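3. Surface and the naming of dark grays

Color-naming work usually holds surface constant. In this section we let it vary, and the dark end of the scale turns out to be where it matters most.

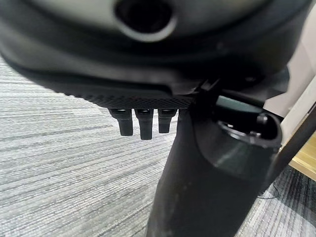 Speakers have very few words for dark neutral colors, and they lean on those few words hard. Most of the people we interviewed in Kultberg got by with "gray," "dark gray," "charcoal," and "black," with an occasional "slate" from those who had worked in roofing or printing. What fascinated us from the first interviews was how often the choice among these words followed the light and the finish together. A curved matte body makes the problem easy to see. In Figure 3 the smooth housing runs from medium gray at the top to nearly black along its lower contours, and there is no line at which one word ought to give way to the next. The rim of the round opening is lighter and slightly glossy, with a soft highlight on it, and the dark interior it encloses looks deeper for the contrast. The strip on the underside has a fine diamond pattern and is black, yet a speaker asked about it may well reach for a word about roughness before a word about color. Three kinds of surface, then, all within the range that a standard chart would cover with a handful of neighboring chips!

3.1 Why the chart is not enough

The chart is a wonderful instrument, and nothing we say here is meant to retire it. It gave the field a common ground, and our own study starts from it: the base set was the neutral column of the Nikzad atlas, extended downward with intermediate steps mixed for us by Plelon. But a chart chip is a flat thing with one finish, held under one lamp. The dark things people talk about at home and at work are pan handles, wet slates, coat collars, bicycle tires, stove doors. They bend away from the light. They are ribbed, brushed, waxed, or worn smooth in one place and rough in another. A speaker who says "black" of a tire and "dark gray" of a chip with the same reflectance is being perfectly consistent, provided we accept that the word answers to more than reflectance.

Earlier writers knew this, of course. Dictionaries have long separated shiny blacks from dull ones in languages that mark the difference, and English once had a livelier set of everyday pairs than it does now. What has been missing is a naming task in which gloss and texture change in controlled steps while the pigment stays put.

3.2 Materials

Each of the 12 pigments in the series was applied to Ludard board in three finishes: matte, satin, and embossed. The embossing was a fine crosshatch pressed into the board before painting, shallow enough that it could be felt with a fingertip but did not throw a shadow visible from the viewing distance. We are especially pleased with the satin boards. Satin is the finish people find hardest to describe, and it produced the richest talk in the whole project.

Boards were shown on a neutral table at 300 lux, with the lamp above and behind the speaker's left shoulder. Half of the trials used flat boards and the other half used the same boards bent over a cylinder, so that the upper part faced the lamp and the lower part turned away from it. Touching was allowed in the second block only.

3.3 Speakers and procedure

We collected naming responses from 253 adults, all of whom had grown up in or near Kultberg. Touran Hosseinzadeh ran the interviews in the town library, Nazanin Khosravi those in the outlying villages, where sessions were mostly held in the evening after the milking was done. The wording of the question was fixed: "What would you call this?" We deliberately left the word "color" out of it. In a pilot round we had asked "What color is this?" and got tidy, short answers that told us much less. With the open question, people said things like "black, but a stove black," or "gray that wants to be black," or simply "rubbery."

Every response was transcribed in full and then coded twice, once for the head color term and once for anything said about surface. Disagreements between the two coders were talked through and settled at the Friday meeting. Where a speaker changed their mind, we kept both answers and treated the second as the response. These changes of mind are a treasure in their own right and we return to them in Section 5.

3.4 What speakers did

On flat matte boards, responses followed lightness closely, just as the chart tradition would predict. The move from "dark gray" to "black" fell at nearly the same step for most speakers, and age made little difference.

Satin moved the boundary. A pigment called "dark gray" in matte was often called "black" in satin when the speaker sat square to it, and "gray" again once the board was curved and caught the lamp. Several speakers named the highlight separately, unprompted, and gave it a word of its own ("silvery," "a bit of white"). Others folded it into a single judgment and said the whole board was lighter. We had expected one strategy or the other to win out. Both held up across the series, and individual speakers kept to theirs with impressive loyalty.

Embossed boards did something else again. Here the color term frequently arrived second or dropped out altogether. "Rough" and "grippy" led the field, and when a color did follow it was nearly always "black," even for pigments two steps lighter than the matte boundary. Texture seems to pull the name downward. The effect was present in the first block, before anyone had laid a finger on a board, so it cannot be put down to touch alone.

Curvature mattered in all three finishes, though less in matte. Faced with a board that shaded from gray into near-black, speakers almost never offered a compound such as "gray-black." They picked the name that suited the part facing the lamp and then qualified it: "gray, going dark underneath." The preposition is worth dwelling on. "Underneath," "at the bottom," and "round the back" account for most of the qualifiers in this condition, and they treat the darkness as a matter of place, with the thing itself keeping one color throughout. Section 4 takes up these place phrases and compares them with the way the same speakers described cloth.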